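Speaker notes, April 2023
Talk: Indoor air and ventilation rates in small offices

Opening. Introduce the Clelance building first, as the rest depends on it. Two floors, built in 2000, no mechanical ventilation on the upper one. Openable windows on the north side only.

Move on quickly to the method. Carbon dioxide is used as a stand-in for air change, nothing more. Stress this, as people tend to hear "pollutant" and stop listening. Loggers were placed at seated head height, away from doors and radiators. February was chosen for the main run — windows shut, heating on, worst case.

Decay test. Explain the sums slowly. Raise the level, clear the room, plot the natural log of the excess over outdoor air against time. The slope gives the air change rate. Mention that the outdoor value was measured and not assumed. Pause for questions about mixing.

Comparison with Tindora. Same floor area, similar staffing, trickle vents left open. The Tindora curve falls faster in the first hour and then flattens. Do not over-explain the flat part. Sensor drift is the likely cause and the Bendau loggers had not been recalibrated.

Cost. The Szulc quote covers seven extract fans, fitting included, with ducting priced apart. Say that running costs depend mostly on hours of use. Heat recovery was left out of the quote and would change the payback.

Weak points. State them before someone in the audience does. One season only. Door opening was not logged. Staff numbers were taken from the desk booking sheet, which runs high by about 2.

Last part, if time allows: noise. Fans at full speed were switched off by the people sitting under them — the rate on paper was never the rate in the room. Leave the contact slide up during questions.
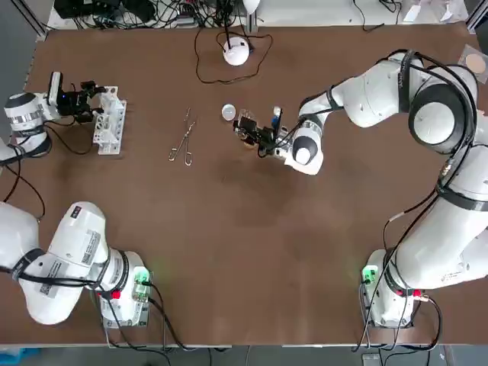 Spare material for questions: filter changes, night purging, and how often to recalibrate a logger.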